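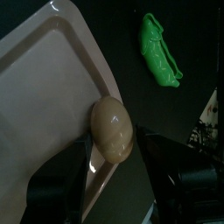
The Dorkport deposit plan deserves a harder look

January
By the newsletter desk

The council in Dorkport wants every takeout place in town to switch to returnable containers, and the pitch sounds lovely. You pay a small deposit, you eat your noodles, you bring the box back. Less trash, happy river. I have read the plan twice now and I still can't find the part where someone says who does the dishes.

The numbers come from a trial in Vinitz, where 15 cafes handed out 1,871 containers over one winter. The report calls the trial a success. It gives the number that went out the door and skips the number that came back, and for a return program I would have put that on page one. There is a line about "strong customer interest." I was interested in the gym once, too.

Then there's the washing. Karabulut, the company hoping to run the service here, says boxes would be picked up 4 times a week and cleaned at its plant in Ornalach. That's an 8-mile drive each way in a truck, plus hot water, plus detergent, plus the drive back. Maybe it still beats throwing things out. It could well do so if each box gets used enough times. But the plan never says how many times is enough, and a thick plastic container takes more material to make than the flimsy one it replaces.

Small kitchens have their own worries. A dumpling counter with one sink and no back room has to stack dirty returns somewhere until the truck shows up, and July is going to be interesting.

I'm not against the idea. I'd just like to see the return rate from Vinitz, a price for the pickups, and some answer on storage before anybody signs for several years. The next public session is on a Friday evening, and written questions can be dropped off at the front desk until noon that day.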